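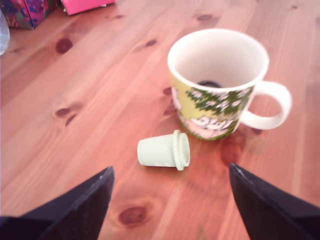 Does an office coffee subscription save a small company money?
Less often than the sales pages say, and in our own review it cost more than buying beans at the store.

Nernuline, an independent buying adviser for small employers, has published its review of workplace coffee plans. The report, "Paying by the Cup," looks at contracts signed by 60 offices and compares what the suppliers promised with what showed up on the bills.

The promises were generous. Most plans were sold on a low price per cup, and a few brochures went further and claimed that better coffee keeps people at their desks longer. Nernuline asked for the evidence behind that second claim. One supplier sent a customer survey it had written itself. The others sent more brochures.

"I like good coffee, and I would be happy to learn that it pays for itself," said Miroslava Ďurica, who led the review. "I read 60 contracts looking for that and I still can't show you where it happens."

The per-cup price was the weakest number in the sales material. It was usually worked out on a full office drinking at a steady rate all year, with no allowance for vacations, remote days or the slow weeks of December. Offices that fell short of the assumed volume still paid the monthly minimum. In 20 of the contracts, that minimum could be raised after the first year with a short written notice.

Service fees were the other surprise – or would have been a surprise to anyone who stopped reading at page one. Descaling, filter changes and repair visits were described as "included" in the headline offer and then limited in the terms. One Dudow office with eight employees was billed $2,591 in a year for a plan its manager had understood to cost less than half of that. The supplier, Dekenetti, told Nernuline that the charges followed the signed agreement. Nernuline checked, and they did.

Přemysl Bednárik runs Skála, a print shop that dropped its plan last spring and went back to a drip machine and bags of ground coffee. He doesn't claim the change did anything for morale.

"Two people complained for a week," Bednárik said. "The bill went down. I wouldn't call it a study."

Nernuline wouldn't either. The contracts came from offices that volunteered them, and people who are unhappy with a bill are more likely to send it in. The report says so on its first page and does not estimate what a typical office overpays. Some plans in the group were fairly priced, mostly those with no minimum and a separate rate card for repairs.

Before signing, the report suggests asking for three things in writing: the monthly minimum, the notice period, and the price of a repair visit – including the second one. Suppliers who answered those questions quickly tended to have the shorter contracts.

The full report is free on the Nernuline website. No supplier paid for the review or saw it before release. Nernuline earns its income from employer memberships, and readers may want to weigh that too.

Media contact: Nernuline press desk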